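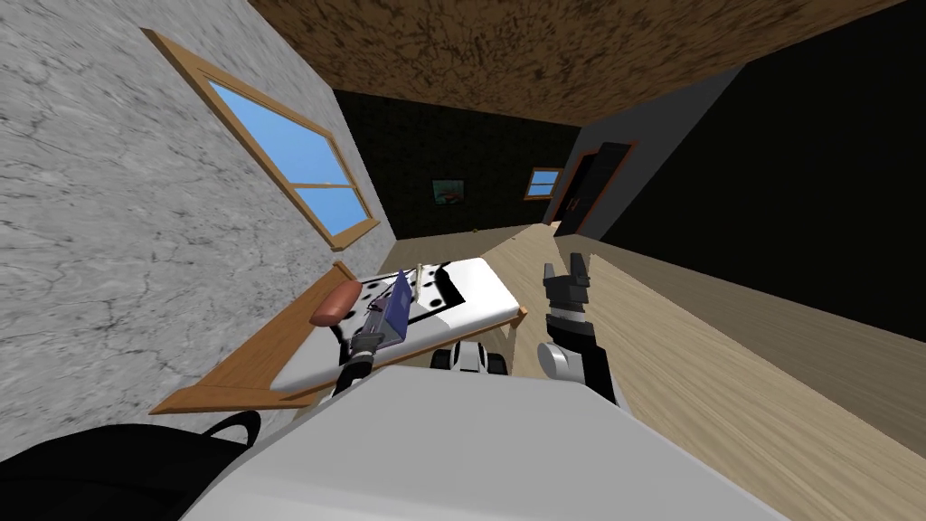
Bedroom scene, both arms. Left gripper at the blue box, right gripper open.

Drinlow Demonstration Group
Minutes, Thursday, 2:00 p.m., Lernon room

Present: Zsófia Hegedűs (chair), Seidu Laryea, Dionysis Vasilakis, Piret Tamošiūnaitė
Apologies: Malachy Breathnach
Minutes: P. Tamošiūnaitė

1. Minutes of the last meeting
Accepted with one change. Under item 4, "the operators found the remote control easy" now reads "one operator found the remote control easy." Dionysis said he was the one operator and would now like to take that back too.

2. Results from the Judby set
Seidu reported that 89 remote-control demonstrations were recorded in the simulated bedroom and 35 passed his review. Zsófia asked what "passed" meant. Seidu said the task was finished and the operator did not stop for long stretches in the middle. She asked who decided how long was long. Seidu did.

Zsófia said she was not ready to tell Alexiou that the set teaches anything. So far it shows that a patient person can get a simulated arm to a box. Dionysis thought this was harsh but did not offer another reading. A trained policy has not been run on the set yet, and the group agreed that no success rate goes in the report until one has.

Piret asked whether both arms are needed at all for the bed task. Seidu said the operators like having the second arm ready. Zsófia asked for that to be checked against the recordings and not against what the operators like.

3. Wrist views
Long discussion. Seidu's position is that the wrist view is what the operator steers by in the last part of the reach, so it has to be in the training data. Zsófia does not dispute that it is used. She doubts that anyone can judge depth from it. 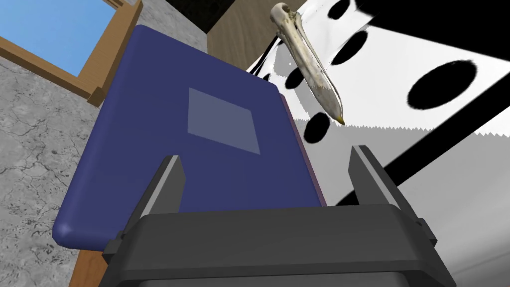 Wrist view with the blue object between the fingers. Bird skull and spotted surface at right.

Dionysis pointed to the skull, which appears to hang in the air in this view, and asked if it was meant to. Seidu will look at how it was placed. Dionysis also raised the zigzag edge where two of the white areas meet. Seidu said this is a rendering fault and harmless. Zsófia asked how he knew it was harmless. He said he would have to find out.

Piret noted that the blue object fills so much of the picture that she could not say from this view alone how far the fingers were from it. Seidu said operators also have the wider view and learn to switch between the two. Zsófia: then we are recording how people cope with two screens, and we should say so in the notes that go with the set.

Agreed: wrist views stay in. The claim that they "capture the operator's intent" comes out of the draft. Nobody present would own up to writing it.

4. Idle time and wandering
Piret had gone through one session, 3577 frames in all, looking for stretches with open fingers and no contact. She is not finished and would not give a total. Her view is that a good part of what we call demonstration is a person finding out where the arm is.

Seidu said that this is normal when people are new to the controls and that it can be trimmed. Zsófia was against trimming by eye. If two of us would cut at different places, the data says more about us than about the task.

The view below was put up as a test. The gripper is wide open, with the window and its blue panes between the fingers. Asked to name the task from it, Seidu said "moving to the start," Dionysis said "lost," and Piret passed.

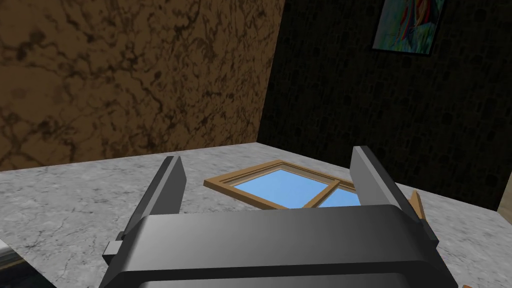
5. Hand guiding versus remote control
Malachy sent a note asking that we go back to guiding a real arm by hand for at least part of the work. He says people show a task better when they can feel the arm push back. Dionysis agreed from his own trials last January. Seidu objected that hand guiding puts the teacher's body in the camera's way and that we would lose the room changes we get cheaply in simulation.

Zsófia said both sides were arguing from taste. She proposed a small trial: 16 demonstrations each way, same operator, same task, somebody else scoring. Seidu asked that the operator be a beginner. Agreed, though Dionysis expects a beginner to do badly at both and settle nothing.

6. Cabinet task

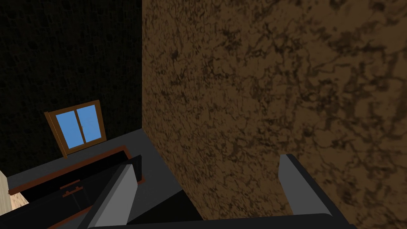
Render: Drinlow Demonstration Group, Judby set

Seidu wants to add opening the cabinet. In the view shown, the open gripper is close to the corner, the brown wall takes up most of the picture, and the left finger hides part of the cabinet front. The handle is small but can be seen clearly. Zsófia said an operator working from this would be steering mostly by wall. Dionysis suggested a different starting pose. Seidu would prefer to try it as it is first.

Not agreed. Seidu may record a few trials on his own time, and they are to be kept out of the main set.

7. Actions
Seidu: write down the review rules, so a second person can use them. Check the skull and the zigzag edge.
Piret: finish the idle count. Check use of the second arm in the bed task.
Dionysis: find a beginner. Ask Malachy if he will score.
Zsófia: tell Alexiou the report will be late.

8. Any other business
Dionysis asked if the name of the set could be changed, as people keep reading Judby as a person. Held over.

Meeting closed 3:25 p.m.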